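Participate > Household Studies > Open Calls
Search calls and studies Go Clear

Wanted: people with strong opinions about tidying

Bivex is looking for participants for Felleck, a study of whether a robot arm can put a room in order to the satisfaction of someone who has to live in it. The short answer so far is no. We would like a longer answer, and we'll pay you to help us write it.

The chores are small. Clear the top of a dresser. Put the pens in a drawer. Move an ornament six inches to the left so somebody can dust, then move it back. A child of seven can do all of these and will complain the whole time. Our arm doesn't complain, and for a while we took this as a sign of progress.

All the work in this round happens in simulation. The software rooms have odd wallpaper and furniture that nobody would put together on purpose, and the objects change places from one room to the next. It's cheaper than breaking real ornaments. Hendrik Dlamini, who builds the rooms, has taste that the rest of us have stopped discussing. 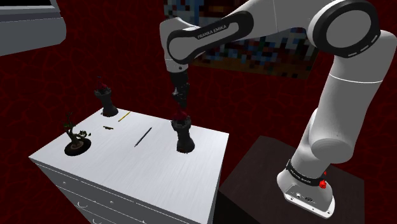

What we're short of is judgment. The software can tell us if an object ended up inside a target area. It can't tell us whether you would be annoyed to come home and find it there. We have more than 4000 attempts on file, and the scoring program is pleased with a great many of them. Keir Pringle showed a batch to his mother over the summer and she was pleased with almost none. Her notes ("why is it on its side", "who puts that there") were more useful than anything we had written ourselves, so we are now trying to find other people like her.

What you would do

You come to our office in Sithole for two sessions. In the first, you watch clips of the arm at work and mark each one as done, sort of done, or I would do it again myself. You also tell us why, out loud, in whatever language you normally use on family members who load the dishwasher wrong. In the second, you do the same chores with your own hands at a real dresser while we record where you put things and in what order. No robot will be in the room for that part. Gerrit Maes will be, and he'll try not to help.

The hard part is the last half inch. Getting an arm across a room to a dresser is mostly solved, and people in our line of work like to show you that part with music under it. Then the fingers have to close on one thing and leave its neighbors alone. Ours are two blunt black blocks, side by side, which is a fair design for picking up boxes and a less obvious one for anything thin, leaning or pointed. Look at how narrow the gap between them is, and at that deep red peak just underneath, and think about whether you'd let it loose on your grandmother's shelf. Your answer is data. Please bring it.
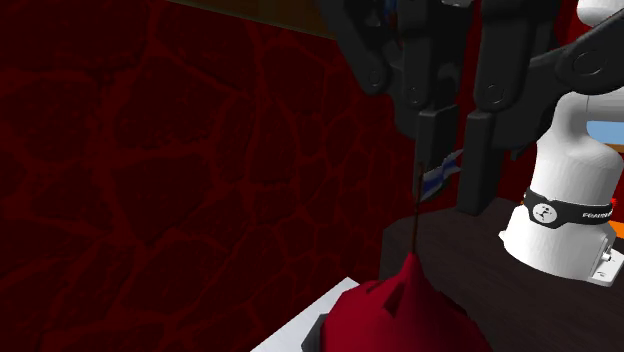 Who we want

Adults who regularly clean, tidy or stock shelves, at home or for a living. Hotel housekeepers, home aides and retail staff are especially welcome. The next round moves to shop-floor chores, and we would like to have offended some experts beforehand.

You don't need to know anything about robots. If you work in robotics, please don't apply. You'll be too kind.

You should be able to stand for half an hour and handle light household objects. If that doesn't suit you, Thabiso Hendricks can book you for the watching session alone at half the fee.

Pay and practicalities

$200 for both sessions, paid at the end of the second one. Coffee is provided and has been reviewed by earlier participants as "sort of done." The bus from Lastesmont stops across the street. Free parking is behind the building, on the side without the loading dock.

We record your hands and your voice but leave your face out. You can stop whenever you like and keep the fee for any session you've started.

How to apply

Send a few lines to Pravesh Pillay at the studies desk, telling us what you tidy, how often, and the last time you redid a chore after somebody else had finished it. Skip the résumé. Applications close 13/11/2025. We reply to everyone, including the people who correct our spelling.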